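Shop > Magazine > Food & Table

Recipes Features Travel Subscribe Newsletter

Search stories Enter a keyword Go

The Slow Business of Broth in Trurno

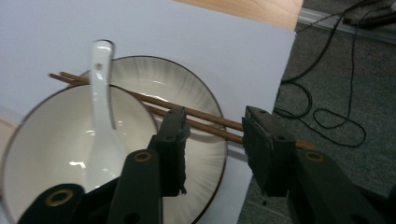

Open at five, sold out by eleven

The lights come on at Choo a little before 2 a.m. The soup shop sits at the low end of Trurno's market street, between a key cutter and a store that sells work boots. It has 7 tables and one soup. By the time the doors open at five, the first customers are already waiting, most of them coming off the night shift at the cannery.

Trurno has had morning soup for as long as it has had a harbor. The broth is made from pork bones, dried fish and charred onion, and it goes over rice or thick noodles. People eat it before work, or after, and few order it past noon. The town once had dozens of shops like this. There are 4 left.

The reasons are familiar. Rents went up when the ferry route from Milora was extended. Bones used to be almost free and now cost real money. A full pot takes 9 hours of low heat, and gas is the second-biggest bill after rent. Choo charges a little more than it did two years ago and lost some regulars over it. Most came back by winter.

What goes in the pot

Every shop guards its recipe, but the differences are small. Choo chars its onions until the outside is black. The shop across from the bus station adds dried radish, and its broth comes out sweeter. Up the hill they skim less, so the soup is cloudy and heavier. People in town hold strong opinions about all of this and rarely switch.

Salt is left to the customer. Each table has a dish of it, along with chopped scallion and a jar of chili paste. Visitors often eat half a bowl before they notice.

A supplier steps in

Last March the shops began buying together through Neton, a small wholesale co-op that had dealt mainly in flour. One order of bones now comes in on one truck, and the shops split the delivery fee. The first combined order came to 188 pounds. It has grown since.

The savings are modest. At Choo they cover the gas bill in a good month. The owners have used the slack to hire a second cook for the early hours, so the kitchen can close one pot and start the next without a gap.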